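Bullenley 4-Drawer Rolling Cart: five months in
Posted 2012-05-14

I bought this cart in December, when the sewing stuff had finally taken over the dining table and we were eating supper off our laps.

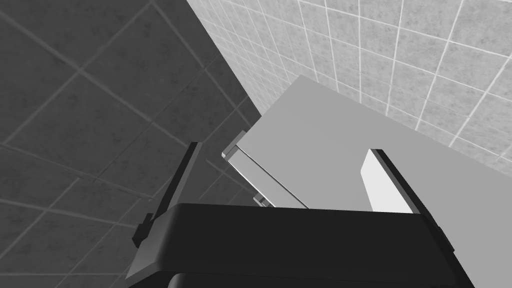
So, the cart. It comes flat in one long box, and it is heavy! I dragged mine down the hall on a bath mat. The instructions are all drawings and the drawings are tiny, but the parts have stickers on them and the stickers match, so I got through it in an evening with the radio on. I did put one drawer runner in upside down and had to back up a few steps. My own fault (the arrow was right there).

There are 4 drawers, two shallow and two deep. The shallow ones are perfect for thread and scissors and all the little presser feet I never use. The deep ones hold folded fabric standing on its edge, so I can flip through it like records in a store. I love this more than I can explain. I had forgotten I owned half of that flannel.

The top is big enough for my machine, but I wouldn't sew on it. Even with the wheels locked there's a wobble once you get up to any speed, and my seams came out looking like a mountain road. I use it for pressing small pieces and for holding my coffee.

Now the wheels. On bare floor they glide. On carpet, forget it. The front left one on mine started squeaking in the second week and a drop of machine oil took care of it, though I've had to do it again since. The locks are stiff and I have to use my heel.

I looked at the Skilteck before I bought this one, and my sister has the older Astano, so I've spent some time with that too. The Skilteck has nicer handles but only three drawers, and it cost quite a bit more. The Astano rolls better than mine, I'll admit it, but the drawers don't have any kind of stop and she has dumped a whole tray of bobbins on the floor more than once.

One gripe — the drawer fronts scratch if you look at them funny. I've got a long mark down the bottom one from the vacuum. If you're fussy about that, get the white, where it probably won't show as much. Mine is the dark gray.

Would I buy it again? Yes, and I'm trying to work out if a second one would fit beside the closet. I still need somewhere to put the yarn.

4 out of 5 from me. I'd go higher if they fixed the wheels.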